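Home | Kitchen | Bath | Floors | Outdoors | Search

How to Clean Grout on White Tile (without wrecking it)

Nov 1, 2021 – 151 shares – 3 comments

Quick one today. Got a lot of mail about the grout post from July so heres the full method. Works for floors, backsplashes, showers. White tile mostly, but colored is fine too if you test a corner first. 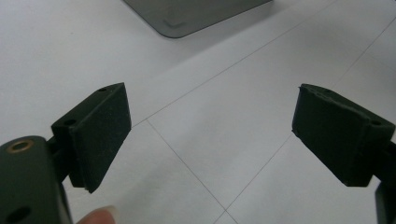 What you need

Baking soda, one box
Dish soap, the plain kind
Oxygen bleach powder – NOT chlorine bleach
A stiff nylon brush. Old toothbrush for corners
Two buckets
Rags or a microfiber mop
Sealer (I use the Festico water-based one, any penetrating sealer will do)

Skip the wire brush. Skip vinegar too if you have marble or any natural stone, it etches. Unsealed grout doesn't love it either.

Step 1. Sweep, then vacuum

Do both. Grit left on the floor turns to mud the second it gets wet and you'll be scrubbing it straight into the joints. Crevice tool along the baseboards.

Step 2. Plain wash

Warm water, small squirt of dish soap. Mop it, rinse with the second bucket. Too much soap leaves a film and the film grabs dirt. Half of the "stained" grout I see is just old soap.

Step 3. Paste

Baking soda and water, thick like toothpaste. Spread along the lines with your finger or a spoon. Leave 8 minutes. Scrub in short strokes, along the joint and then across it. Wipe up with a wet rag.

Small sections. Seven or so tiles across, then move on. Otherwise it drys out and you have to rewet everything.

Step 4. Oxygen bleach for the bad spots

Mix with hot water, go by the package. Window open, gloves on. Pour it on so it sits in the joints, keep it wet for the time on the label, scrub, rinse twice. Never mix with any other cleaner.

Still dark after that? Could be mold behind a bad joint, or the grout is just worn out. Scrape and regrout that bit. Grout pens are ok for rentals, they wear off fast near the door.

Step 5. Dry, then seal

Give it a full day. Longer in a bathroom with no fan. Sealer goes on the grout with a small brush, wipe the tile faces before it sets or you get haze. Second coat if water still soaks in. Drip test – a few drops on the joint, if they bead you're done.

Keeping it up

Plain water mop weekly. Squeegee in the shower. Reseal when the drip test fails.

Comments (3)

hirvonen_tiles: does this work on epoxy grout?
> Author reply: cleaning yes, sealing no need

Ziltadero: Used the paste in our hallway, came up two shades lighter. Knees are shot tho

britau663: what about pink stuff in the shower corners??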